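Laundry day at the Hakala open house
4 min read
32 shares - 8 comments

Went to the Hakala open house 21/04/2024. Laundry people mostly, plus a few nosy neighbors like me. Writing this on the train so excuse the spelling.
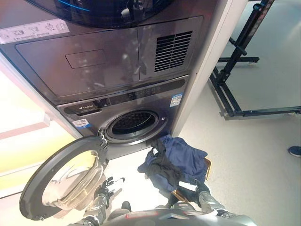
Got there late. Parking was a mess, the sign said Plustonside entrance and there is no Plustonside entrance, there's a gate with a chain on it. Walked all the way round. Coffee was gone. One cinnamon bun left, took it.

The building first. Used to be a bottling hall, 800 square meters on the ground floor, now split into practice rooms. Each one is done up like a bit of somebody's home - kitchen in one, bedroom in another, laundry at the back. Hakala runs courses there for people going into housekeeping and home care work. They also rent space to Jarix, who do the booking software. Skipped the Jarix stand. Sorry Jarix.

Laundry room was what I came for. We're redoing our closet at home and I've been going back and forth on stacked or side by side for months. They have a stacked washer-dryer in there, dark gray, Leader on the front. Dryer up top, washer below. Looks very smart. Bigger in person than I'd pictured, stacks always are.

Things I wrote down:

Dark fronts. I was sure I wanted white. Not sure now. The gray hides a lot, but lights bounce off it like crazy.

Door room. The washer door is a big round thing with a thick domed glass, opens out to the left as you look at it. So wall on the left = problem. Our wall is on the left. Measured twice when I got home last time, still on the left.

Height. I'm short. Reaching up into a dryer for the last sock is a real consideration and the brochures never show a short person.

Stickers. Why do we all leave them on? Mine at home has had its stickers on for years. Same thing here, one with little instruction icons, one with a QR code. Came away thinking I should peel mine. Won't.

Floor. Clothes end up in a pile on the floor in front of the washer, in my house and in theirs. Lieven Lambrechts, who teaches the laundry course, wants everybody to sort on a table first. He has strong feelings about it. He also said leave the washer door open between loads so the rubber gasket can dry, and wipe the fold of it with an old towel. I do the first, never the second.

Asked him about load size. He says most people stuff the drum. Leave a hand's width at the top. Fine, will try.

Then upstairs to the ironing room, hot, too many people, left after five mintues. There was a folding demo by Villitz, they make shelving. Got the fitted sheet explained to me for what must be the tenth time in my life. Followed it right up to the last corner.

Short talk at the end from Niilo Tuominen, who manages the place. 408 people through the courses last year, he said, and they want a second laundry room. He talked fast, mic kept cutting out, I missed the bit on fees. Somebody behind me said 1494 for the full course but dont quote me, check with them.

Bag of freebies - one mesh wash bag (good), one pen (dead already), a leaflet on stain removal I've read twice now on this train. Cold water for blood, never hot. Knew that.

Next open house is next April. Use the street side door, the one by the bike rack. Eat before you go.

Still undecided on the stack. Going to tape the outline on the closet wall tonight and swing a pretend door.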